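Kastley > Get involved > Call for participants

Call for participants: can a machine do your chores yet?

Posted in July by Getachew Hadgu, Kastley

Print this page | E-mail this page

We're looking for people who are good with their hands in completely unglamorous ways. If you can fold a fitted sheet, wind up an extension cord so it doesn't spring open in the drawer, peel a sticker off a jar without leaving the gummy half behind, or pack a box of mismatched mugs, we would love to hear from you.

Kastley is a small study group working out of two rented rooms above a hardware store. We want to know how far machines have come with ordinary household and shop-floor work, and the short answer so far is "further than I expected on some things, hopeless on others." The longer answer needs you, because the only sensible yardstick for a chore is a person doing it on a normal day, with a bit of a sore shoulder and something on the radio.

We are signing up 60 participants for the Iritz round, which is our name for the second set of tasks. The first set, Carrier, was all lifting and fetching: laundry hampers, recycling bins, trays of cups, bags of potting soil. It went well and we learned a great deal about doorways. Iritz is the fiddly stuff, and I've been looking forward to it for ages.

What the question is

People ask me at barbecues whether a robot can do the dishes. I never know how to answer. A machine can lift a plate out of a rack and put it on a shelf, and I've watched it happen and been delighted. Then you hand it a colander with a wet tea towel stuck in it, and the afternoon is gone.

So we've stopped asking about "the dishes" and started asking about the little moves that a chore is made of. Pinching. Letting go with one hand while hanging on with the other. Pulling something snug and feeling when to stop. Turning a thing over to find its other end. A kitchen is full of these, and so is the back of a shop. Some of them look settled to me. Plenty don't, and I'd like to be able to say which ones with a bit more behind it than a hunch.

We've compared notes with the people at Wistent, who come at this from the machine side. They build the task setups and run the automated attempts. We run the human ones. The two sets get laid next to each other, same objects, same table height, same instructions read aloud in the same flat voice (mine, sorry).

Who we'd like

Adults, 18 and up. You don't need any background in technology, and it won't count for or against you. We'd be especially pleased to hear from:

- people who've worked in a stockroom, mail room, parcel counter or returns desk, whether last week or thirty years ago
- people who do most of the housework where they live
- cleaners, caterers, dressmakers, upholsterers, and anyone who ties, wraps or bundles things for a living
- left-handers, as Carrier had far too few
- people with arthritis, tremor, reduced grip, or the use of one hand

On that last one, please do get in touch. Folks often assume we only want quick, tidy hands, and the most interesting session in Carrier came from a retired baker who does nearly everything with her right hand and the edge of a counter. She had a way of pinning a bag under her forearm that I've since stolen for my own groceries.

You should be comfortable sitting or standing at a table for a while, with breaks whenever you like. You'll need to be okay with having your hands and forearms recorded. We don't record faces and we don't keep the sound.

What you'd be doing

A session has a handful of tasks from the list below. You won't do all of them, and you can skip any you don't fancy. There's no practice beforehand. We read out the instruction once, you have a go in whatever way makes sense to you, and then we chat about it.

1. Fold and stack. Tea towels, T-shirts, one fitted sheet. The sheet is optional and there's no shame in bunching it.

2. Sort a drawer. Batteries, pens, elastic bands, takeaway cutlery, keys that don't open anything. You decide what the groups are. This one fascinates me, since the machine has to be told the groups and people make them up as they go, then change their minds halfway through and pull everything out again.

3. Open the post. Padded mailers, taped cartons, a box inside a box. You'll have a blunt safety cutter or you can use your fingers.

4. Bundle a cord. Gather a power cord into loops, pass a cable tie around the lot, and feed the tail through. It takes most people hardly any thought, and it's a beast of a problem: the cord wants to unwind, the tie is thin and slippery, and both hands are already busy before the threading starts.

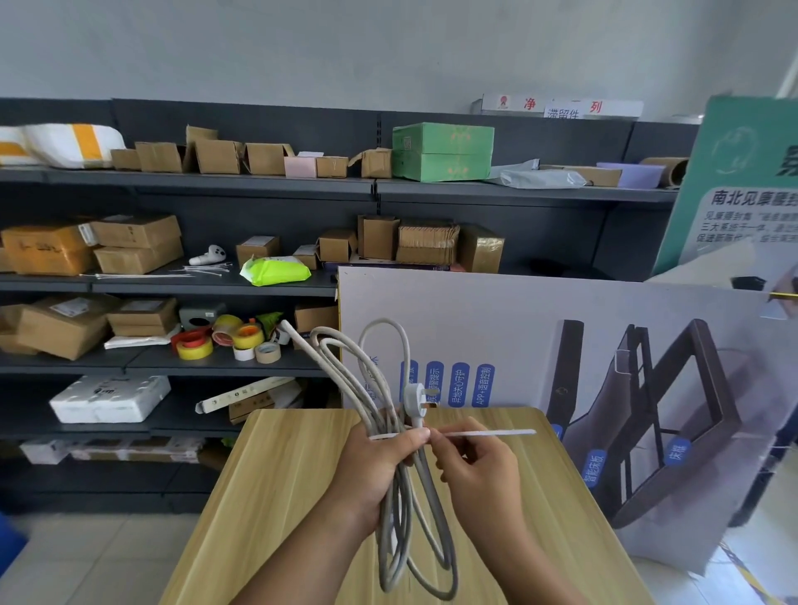 5. Wipe down a shelf with things on it. You may take the things off first or work around them. We don't say which, and we're keen to see what you choose.

6. Label and shelve. Peel, place, smooth, put away. Labels go on cartons of different sizes, some with old tape across the spot where you'd want to stick it.

7. Lids and jars. Match them, close them, open them again.

After the tasks there's a short talk over a cup of tea. What was annoying? What did you do without thinking? Which bit would you happily hand over to a machine, and which would you rather keep? I've had people get quite protective of ironing.

Pay and practical matters

You'll receive $50 for the session, paid the same day by transfer or in cash, and it's yours even if you stop early. Bus fare or parking is on top of that. Keep your ticket.

The rooms are up one flight and there is a lift at the rear entrance, beside the paint counter. Tables can be raised or lowered. If you need particular lighting, a different chair, an interpreter or a support person along, say so when you write and we'll sort it out.

Sessions run on weekdays and on Friday evenings for people who can't get away from work.

What happens to the recordings

They're used to compare how people and machines go about the same task. Your name is kept separately from your recording, and you can ask for it to be deleted later on. Our partners at Wistent see the hands and the objects and never your contact details. Nothing is used for advertising. You'll get the full consent form to read at home before you agree to anything, and it's written in plain English. I rewrote it until my mum could get through it without ringing me.

Will this help put people out of work?

Someone asks at every information night and I'm glad they do. I can't promise you how anybody will use what's learned about folding and fastening. What I can promise is that we publish the tasks where machines do badly alongside the ones where they do well, in the same table and the same size of type. Anyone who runs a shop or a laundry and is being told that the whole job can be automated ought to be able to look that up. You'll get a copy of the summary too, if you'd like one.

How to put your name down

E-mail the Kastley study desk through the link at the foot of this page with "Iritz" in the subject line. Tell us a little about the chores or the work you know best, which hand you favour, and when you could come in. A few lines is plenty. No résumé, please! If writing isn't your thing, drop into the hardware store and leave your number at the counter, marked for Getachew.

I'll answer everyone myself. If the round fills up before we get to you, I'll ask whether you'd like to go on the list for the next one, which is likely to involve beds, bins and somebody's very real hallway cupboard.

Getachew Hadgu
Study coordinator, Kastley

Print this page | E-mail the study desk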